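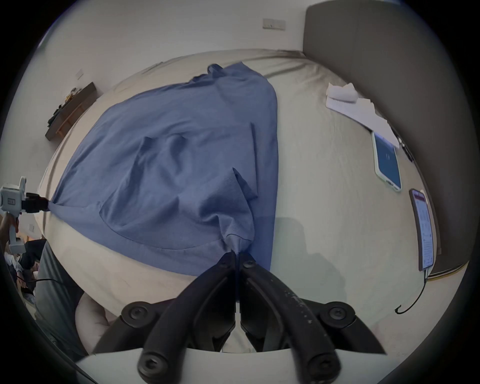
Opening. The visit to Vendero was set up by Soledad Iturra after our July meeting, and the plan was to watch cloth handling from close up and ask what it costs in time. Five of us went from Ledovbridge. The demonstration was a blue T-shirt on a bed, handled with two hand-held grippers. Point out the hem: one gripper has the left corner and the other has pinched it farther along, while the collar end is still crumpled on the far side of the mattress. Say that the hem comes first in their routine and the neckline is left alone until later.

Give the basic numbers here. Their household set stood at 3468 recordings on the day we were there, and T-shirts made up some 300 of those. Horacio Daza told us the shirts take more patience than the towels. Don't read out the full breakdown, it's in the handout.
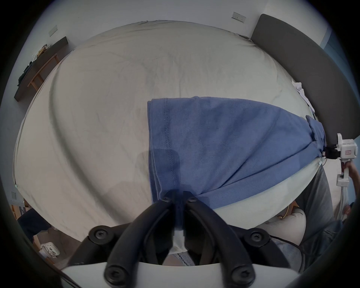
Next point is grip placement. Ama Darko ran the session and had one rule she repeated to everyone who tried it: take the hem close to the stitching, and take only as much as you need. A big pinch feels safe but it leaves a lump that has to be worked out afterward. Leandro tried it both ways and can speak to this in the Q&A if anyone asks.

Mention that operators work in blocks of 50 minutes and then hand over. Ama said the wrist gets tired before the attention does. We asked if they had tried longer blocks. They had, and went back.

Pause for questions — keep it short. 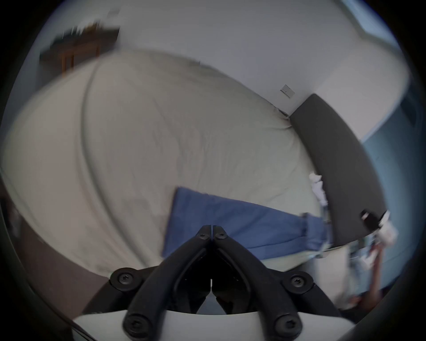 Labeling. Each recording gets a start mark and an end mark, and the end mark is where people disagree. Nélida Echeverría reviews these. Her team calls a fold finished when both grippers have let go and backed away. Before that rule they had two reviewers marking the same fold several seconds apart. We have the same problem with our carton work, so spend a minute on it.

They keep the failed folds too, under a separate tag. Breralel, the software they use for review, can filter on that tag. I asked for a copy of the tag list and Nélida agreed to send it. If it has come by the time of the talk, add it to the handout.
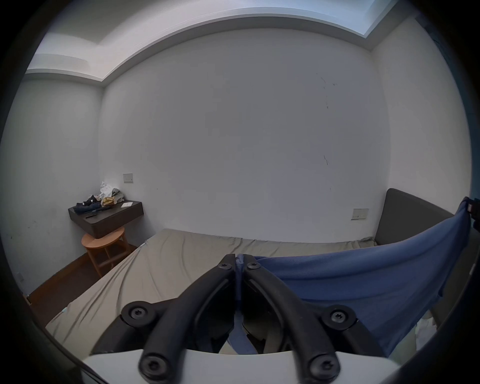 Lifting and stretching. Most of our group's questions were about tension, meaning how hard you can pull before the cloth slips out of the fingers. There is no set figure. The operators go by feel, and Horacio thinks that is a weak spot in the whole setup. He would like a force reading at the fingertips. Ama disagrees — she thinks the video is enough for shirts and wants the money spent on more kinds of cloth. Give both views and move on.

Last item is what we want to do. I have asked for eight hours of practice time at Maldonado for two of our people. The request went in on 2024-11-15 and Soledad is handling the reply. Anyone who wants one of the two places should give their name to Leandro Núñez after the talk.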